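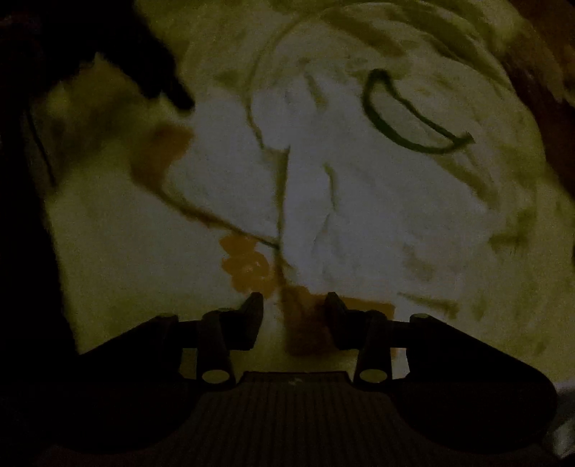
Ticket 802 - Gallery uploads go sideways and the painting log eats my paragraphs
Opened by: Razia Gilani
Area: Korkamel miniatures forum, project logs
Status: Closed

Razia Gilani, 9:10 am

Hi all! Sorry to be back so soon, I know I was the one moaning about the avatars in April. Two things this time, and they may be the same thing, I can't tell.

First one: I'm trying to post the next part of my warband log (the marsh pilgrims, if anybody is following along) and every photo I take upright on my phone lands in the gallery lying on its side. The little preview is fine. I click it, and there's my poor lantern bearer face down in the swamp. If I turn the photo in my phone's editor and save it again, it comes out the right way up maybe half the time.

Second one, and this is the one that made me say a bad word: I wrote a long post about how I did the robes. All the glazes, the mixes, the bit where I ruined the hem and had to strip it back. I hit Post and only the first part showed up. It stops dead in the middle of the word "verdigris" and everything after that is gone. I had a copy, thank goodness, but when I pasted it in again it did exactly the same thing, same spot.

I'm on the Hidau theme, if that matters, and on my laptop for the text. Photos come from the phone.

Wissam Hakim, 9:48 am

Thanks Razia. Can you tell me how long the post is? And are you using the plain editor or the fancy one with the buttons? Please also try one upright photo with the Godoy theme switched on (Settings, then Look and Feel) and let me know if it still tips over.

Razia Gilani, 10:25 am

Fancy one with the buttons. I pasted the whole thing into a word counter and it's well over 4,000 characters, which I suppose is a lot of chat for one robe!

Switched to Godoy and the photo is upright. Switched back to Hidau, sideways again. Same photo, I didn't even upload it a second time. So that's something? I don't love Godoy though, the gray background makes all my dark colors look like mud.

Wissam Hakim, 10:41 am

That helps a lot. If the same upload flips between themes then the file is fine and the theme is ignoring the rotation note your phone puts in it. I'm passing that half to Uchenna.

For the text, where exactly it stops matters. Could you paste the same post into the plain editor and use Preview only? No need to post it.

Razia Gilani, 11:15 am

Done. Preview in the plain editor shows the lot, right down to my sign-off. Then I went back to the fancy editor and took out 10 lines from the start (the boring part about primer) and this time it got past verdigris and stopped further on, in the bit about the rust on the bell. So it isn't the word that's upsetting it, it's the length.

I also tried it in my other browser and with my ad blocker off. No change.

Uchenna Anozie, 1:30 pm

Hi Razia, Uchenna here. The gallery half was ours. Hidau's full-size view was using an old image setting and I've changed it. Older pictures should sort themselves out, but you may need to reload the page with the cache cleared. The ones you turned by hand and saved again might now be wrong the other way, so have a look at those.

Razia Gilani, 2:05 pm

Oh lovely! Lantern bearer is on his feet. Two of the ones I'd edited were lying on the opposite side, so I've put the originals back up and they're fine. The group shot on the reed bases looks great at full size, you can see the freehand on the banner now.

Wissam Hakim, 3:20 pm

Found the text problem too. The Roltura add-on that runs the fancy editor has its own limit of 4,000 characters, separate from the forum's. It got put back to the default when we updated and it cuts posts without a warning. I've raised it to match the forum limit. Please try your post once more.

Razia Gilani, 3:52 pm

It's all there! I put the primer part back in as well, so now everyone has to read it. I've started typing up the banner - that one will be even longer, you've been warned.

One small ask while I'm here: could the editor show a character count? Fergal Sheehan says his terrain log lost its ending last month too, and he thought he'd just forgotten to write it.

Wissam Hakim, 4:10 pm

I've opened a separate request for the counter and added Fergal's log to it so we can check whether his text was saved anywhere. The add-on keeps drafts for 100 hours, so last month's is probably gone, but I'll look. Closing this one. Reply here if a photo tips over again.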